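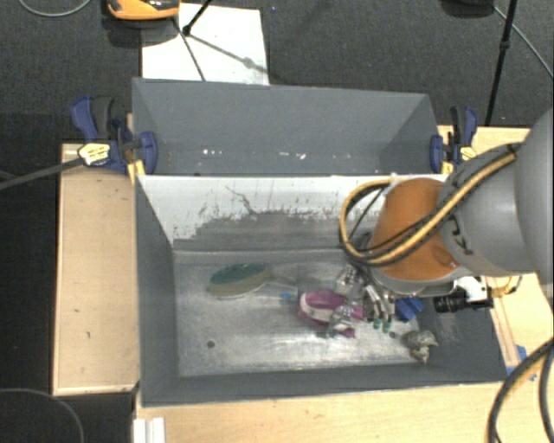 Tempo de leitura: 2 minutos

Notas para a palestra "Guardar menos, encontrar mais"

(Respirar. Agradecer o convite ao Fouad Qudah e dizer bom dia a quem ficou lá atrás, perto da porta.)

Quando herdei a papelada da minha avó, vinham 607 cartas, quase todas enviadas de Plata, e eu passei um mês de maio inteiro a abri-las na mesa da cozinha – com muito chá e muito pouco método, confesso! Queria organizar por data, depois por remetente, depois desisti e fui ler.

Pausa. Perguntar quem tem em casa uma gaveta que já não fecha.

Contar a história da tia de Barta, que escrevia no verso dos envelopes as receitas de compota. Se eu tivesse deitado fora os envelopes, como me aconselharam, lá se ia o marmelo. Ler a receita em voz alta, devagar, que a letra é difícil.

Passar às 4 pastas: família, casa, dinheiro, e a dos papéis que ainda não sei onde pôr (esta é a maior, não faz mal).

Se houver tempo, falar do postal de Kinau. Perguntas até ao fim da sessão, e deixar as fotocópias junto à saída.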